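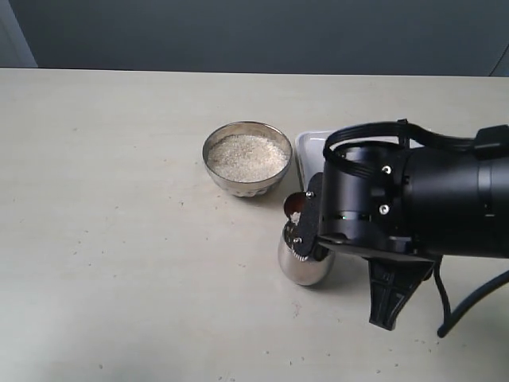

펜도 라이저 의견: 볼에 쌀을 이렇게 가득 채워 두면 컵으로 뜰 때마다 낟알이 상판에 떨어집니다. 다음 점검표에는 채움 높이 항목을 따로 넣어 주세요.

의견을 반영해 2번 항목을 새로 만들었다. 나머지는 3월 양식 그대로다.

# 후코 조리 준비실 생쌀 계량대 점검표

점검: 아티에노 은둥우
확인: 쿤 와이츠
점검 시작: 오전 10시

표기: [x] 적합, [ ] 조치 필요, [-] 해당 없음

## 1. 상판과 주변

- [x] 상판이 흔들리지 않는다. 네 모서리를 손으로 눌러 확인.
- [x] 상판 가장자리에 깨진 곳이나 거스러미가 없다.
- [ ] 표면에 긁힌 자국이 없다.
 - 의견: 얕은 긁힘이 있음. 손톱에 걸리지 않아 당장 교체할 정도는 아님. 원래 있던 반점 무늬와 헷갈리기 쉬우니 젖은 행주로 한 번 닦고 볼 것.
- [x] 바닥에 떨어진 쌀이 없다. 밟으면 미끄러지므로 작업 중에도 쓸어 낸다.

## 2. 볼 (신설)

- [ ] 쌀 높이가 테두리보다 손가락 두 마디 이상 낮다.
 - 의견: 테두리 가까이까지 차 있음. 한 번에 붓는 양을 500 g 줄이고 다시 확인하기로 함.
- [x] 테두리가 휘거나 날카로운 곳이 없다.
- [x] 볼 밑면에 물기가 없다.
- [-] 뚜껑 상태. 계량 중에는 뚜껑을 쓰지 않음.

## 3. 쟁반

- [x] 금이 가거나 휜 곳이 없다.
- [x] 모서리가 상판 밖으로 나오지 않는다.
- [ ] 안쪽 면에 이물이 없다. 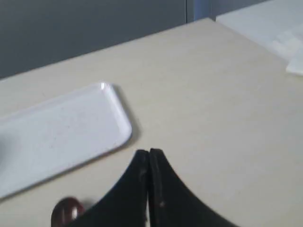 항목 3. 흰 쟁반 안쪽의 작은 점들

 - 의견(은둥우): 먼지인지 눌어붙은 얼룩인지 눈으로는 구분이 안 됨. 중성세제로 씻고 말린 다음 재점검. 씻어도 남으면 플록우드에서 같은 크기로 새로 받는다.
 - 의견(와이츠): 재점검 때는 쟁반을 창 쪽으로 기울여서 볼 것. 테두리가 반들거려 정면에서는 잘 안 보인다.

## 4. 컵과 손잡이 달린 도구

- [x] 금속 컵 안쪽에 녹이나 찌든 때가 없다.
- [x] 컵 입구가 찌그러지지 않았다. 찌그러진 컵은 눈금이 맞아도 계량에 쓰지 않는다.
- [x] 나무 손잡이에 갈라짐이나 가시가 없다. 맨손으로 위에서 아래로 한 번 쓸어 확인.
- [x] 손잡이 칠이 벗겨지지 않았다.
- [ ] 도구를 쓰지 않을 때 전용 받침에 둔다. 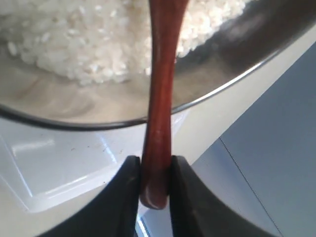

항목 4. 나무 손잡이와 쌀이 담긴 스테인리스 볼

 - 의견(은둥우): 받침이 아직 없음. 롤스카에 주문해 두었고 도착 전까지는 마른 접시를 대신 쓴다. 볼에 걸쳐 두면 소매에 걸려 볼째 엎을 수 있음.
 - 의견(바카리 마코카): 나무 손잡이는 물에 담가 두지 말고 바로 씻어서 세워 말려 주세요. 지난번 것은 끝이 부풀어서 버렸습니다.

## 5. 쌀 보관과 위생

- [x] 포대 입구가 집게로 닫혀 있다.
- [x] 포대가 바닥에서 떨어져 있다.
- [x] 벌레나 덩어리진 쌀이 없다. 한 줌을 펴 놓고 확인.
- [x] 상판에 떨어진 쌀은 볼에 되돌리지 않고 따로 모은다.
- [x] 손 씻기 안내문이 붙어 있고 비누가 채워져 있다.
- [ ] 보관 선반 온습도 기록이 빠짐없이 적혀 있다.
 - 의견: 오후 칸이 비어 있음. 습도 기준은 40% 그대로이며, 오후 담당이 마감 전에 적기로 함.

## 조치 목록

| 항목 | 할 일 | 담당 |
|---|---|---|
| 2 | 붓는 양을 줄이고 높이 재확인 | 라이저 |
| 3 | 쟁반 세척 후 재점검 | 은둥우 |
| 4 | 받침 도착 여부 확인 | 마코카 |
| 5 | 오후 온습도 기록 | 와이츠 |

상판 긁힘은 이번 조치에서 빼고 다음 달에 다시 본다. 재점검 결과는 새 종이에 쓰지 말고 해당 항목 의견 아래에 이어 적는다.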